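Vosix to add local radio service in Villca and move evening bulletin

We use cookies to improve your visit and to measure how our pages are read. Accept all | Manage settings

Vosix, the company behind the Villca television channel of the same name, will launch a local radio service in December and move its evening television bulletin to 6.30pm.

The new service, Vosix Radio Villca, will take over the slot on the local digital multiplex now used by Zallance, the music station that stopped live programmes in the spring and has since played recorded shows. Vosix bought the licence and the Zallance name for a sum neither side has made public.

Under the plan, the station will carry live speech and music from 6am until 7pm on weekdays, with recorded music overnight. Weekend hours will be shorter. News will be read on the hour by the same team that works on the television side, and two of the bulletins, at 8am and 5pm, will run to 11 minutes.

The company said it had received 152 replies to a listener survey held over the summer. Most asked for more local news and travel, and a smaller group asked for the old Zallance request show to be kept. Vosix said the request show would return on Saturday-style hours across the weekend, starting at 10am, and would keep its name.

152 comments | 11 shares
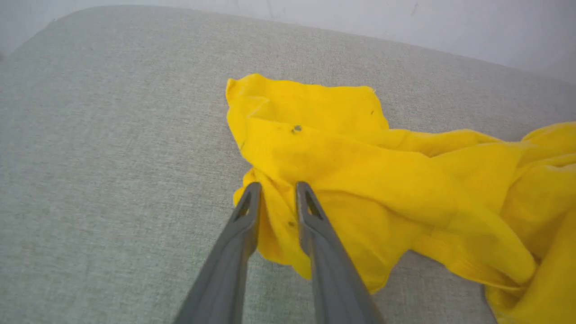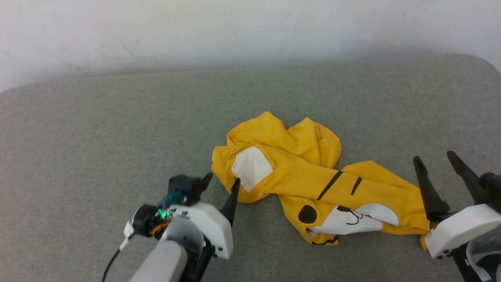 The television changes are the larger part of the plan. The evening bulletin, now shown at 6pm, will start half an hour later and gain a second weather forecast, and the mid-morning home programme, which has been off air since the studio lease ended, will come back in a shorter form. It will cover cooking, money and ordinary jobs about the house, down to what to do with a crumpled bit of yellow washing left on a grey seat, and will be shown at 10.30am with a repeat in the afternoon. The late film will be dropped on weeknights to make room for a repeat of the bulletin at 10.45pm.

Viewers who receive the channel through an aerial will need to retune their sets when the changes take effect. Those who watch through the Drokar cable service will not need to do anything, as Drokar will update its boxes overnight. The channel number stays the same on both. Vosix Radio Villca will be carried on Drokar as well, on channel 100, for homes without a digital radio.

Reception remains a problem in the north of the town, where the hill blocks the signal from the main mast. Vosix has applied to put a small relay on the roof of the former telephone exchange. The company said the relay would bring radio and television to 1000 homes that now get a poor picture or none at all. A decision on the application is expected before the launch, but the radio service will start whether or not it has been approved.

The newsroom will move at the same time. Television staff now work from two floors above the bus station and will join the radio team in the old Zallance building, which already has two sound studios. A third room on the ground floor is being fitted out for television. Vosix said no jobs would be lost in the move and that it was hiring for a breakfast presenter, two reporters and a part-time engineer.

Advertising on the radio service will be sold by the existing television sales desk. Firms that have already paid for time on Zallance will have their bookings honoured until they run out, and the free community notices read out each afternoon will carry on at 3.15pm. Groups wishing to have an event mentioned should send the details at least a week ahead.

Test broadcasts will begin shortly before the launch and will consist of music with a recorded message giving the new station's name. Listeners may notice short breaks in the Zallance signal while the equipment is changed over. Full programme times for both services will be printed on the Vosix website at the end of November.

Related items
Drokar to close its Villca counter at lunchtimes
Zallance archive recordings offered to town library
Relay mast plan: what the drawings show
How to retune your television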